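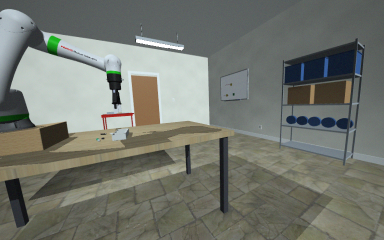 CRX-10iA over the bench in the simulated room, gripper down, parts left of the gray block.

October, 6:40 a.m.

Overnight batch finished before I got in. The Ekpo store shows 2,984 episodes written. After the filter, 2,317 are usable. The rest went to the reject folder with a reason code, and I spent the first hour reading codes.

Most rejects are timeouts. The scripted policy reaches the pregrasp pose, the planner returns a path with a wrist flip in it, and the step budget runs out before the fingers close. I knew about the flip in September and set the joint 5 limit tighter. The tighter limit was in the Drustden config and the batch ran from the Bellholm config. Copied it over, diffed the two files, found one more mismatch (gripper closing speed) and fixed that as well.

The second group is worse because the filter only catches part of it. A part gets touched during the approach, rolls a little, and the script grasps at the old pose. If the part ends up close enough to the target the episode passes. The motion in those is poor and I don't want a policy learning from it. Added a check on part displacement between approach start and finger contact. Threshold is a guess for now. I will rerun the filter on the usable set tonight and see how many drop.

8:15 a.m. Watched replays at half speed. The start states are too much alike. Parts are spawned to the left of the block, close in, on every seed. The spawn region is a rectangle somebody typed in for the first demo, and it has survived every version since. Widened it toward the front edge of the bench and to the right of the block, with a margin so nothing spawns under the fingers at reset.

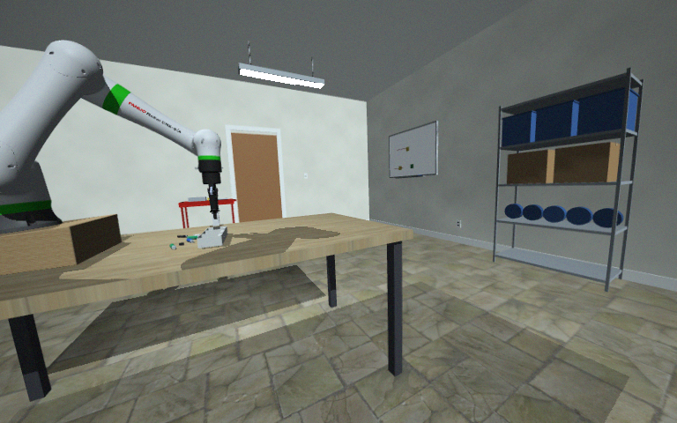

Also changed the reset. The arm had been going to the same home pose every time, so the first second of every episode is nearly identical and the model can memorize it. Now it draws from 12 start poses, all with the gripper pointing down and clear of the box on the left end of the table. Two of them threw self-collision warnings on load. Moved the elbow up on both and the warnings stopped.

Lighting next. The ceiling fixture is the same brightness in every run. Cloltura supports per-episode light settings but applies them after the first rendered image, so image zero has the old light and image one has the new light. Filed it. Until there is a fix I drop the first image of each episode in the export script.

1:30 p.m. Short test batch with the new spawn region. Grasps on the small parts nearest the front of the bench fail more often than the others. Looks like a reach problem with the wrist angle I force at contact. Loosened the angle tolerance slightly and queued the batch again.

Left to do: rerun the filter, check the tolerance change on the front parts, write the config name into the episode header. The last one should have been there from the start.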